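Notebook, continuity and recaps desk
May, Tuesday, started 9:40 in the morning

Continued from the last page. I did not finish the timeline of the Loltberg storyline yesterday, so I begin with it. For colleagues who only open this notebook now: we prepare the weekly teaser text for the serial "Madico", and I keep the list of who knows what, so that we do not spoil a secret before the episode is shown.

Open point 1. The hotel fire. In the teaser draft we wrote that Daneshvar Shipping "will be blamed" for the fire. I watched the episode again with the sound high. The inspector says only that the company "had the keys." This is not blame. I changed it to "will fall under suspicion." It is weaker, but it is correct, and last month we received letters when the teaser promised an arrest and there was no arrest.

Open point 2. The letter in the piano. Three characters have now read it: the widow, her younger son, and the doctor. The doctor read only the second page. I must write this down clearly, for I forgot it once already and the teaser said the doctor knew the name of the father. He does not. The name is on the first page.

Open point 3. Length. The teaser for two weeks must be under 3000 characters with spaces. The draft of this morning was 871 characters too long. I cut the whole paragraph about the ski school (the Skidier subplot), which does not move before the end of the month anyway. If somebody wants it back, it is in the old draft, below the line.

10:55. Coffee, then again the wardrobe question, see next.

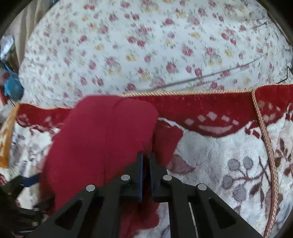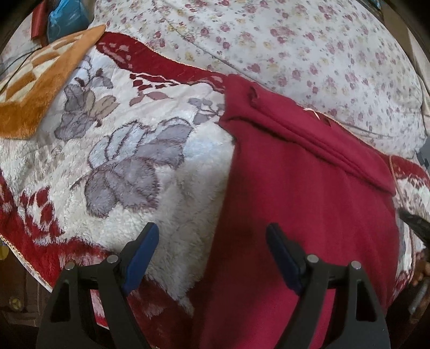
The wardrobe question is the red scarf of the widow. In episode 108 she leaves it at the lake house, and the camera stays on it for a long moment, so every viewer will remember it. Two episodes later she wears a red scarf at the trial. Is it the same one? I looked at both episodes side by side, and I could not decide. Crumpled dark red cloth, like the piece in both pictures, is difficult to recognize again when it is folded in another way. A pattern or a fringe would help, but the scarf on the screen has neither. So I asked in the script pages instead. The trial page says "her scarf," and the lake house page says "a scarf." I am not a native speaker, but I think the difference between "her" and "a" is too small to build a theory on it. For the teaser I wrote: "A forgotten item will return to trouble the widow." If it is the same scarf, we are right. If it is another one, then "forgotten item" can still mean the letter, which also comes back in that week.

I know this is a small trick. I do not like it very much, but I did not find a better sentence.

12:20. Reading the fan forum for one hour, only to see what people believe at this moment. Most of them believe that the younger son set the fire. A smaller group believes that the fire was meant for the doctor, who had changed rooms in the evening. The second idea is quite good. I checked it: he does change rooms, but the change is mentioned in a scene after the fire, and only by the porter, who lied already two times. I put a question mark on it in the list.

Method note for myself. When I write "will," the event must be seen in the episodes. When I write "may," it is only suggested in dialogue. When I write "could," it is our own speculation. In the old teasers all three words are mixed. I corrected the last 6 of them in the archive copy, not in the published ones. Please do not overwrite the archive copy.

14:05. Second reading of the draft. Changes:

"shocking" deleted in two places, one remains (the trial)
"Loltberg" is the village, "the Loltberg" is the hotel; this was wrong in the second paragraph
the name of the judge removed, it is not spoken before the second week
"will confess everything" changed to "will begin to confess," because the scene is interrupted by the telephone

Still not solved: the age of the younger son. In the first season he is in school, and now he signs a contract for the boats. If I count the Christmas episodes he should be seventeen. Maybe the series does not count Christmas every year. I leave the age out of the teaser and write "the younger heir."

15:30. Draft sent for approval. It has now 2,9 thousand something, the counter in my program and the counter on the website do not agree about the line breaks, but both accept it.

To do tomorrow: watch the trial again from the moment when the porter enters, and write down exactly who is sitting in the second row.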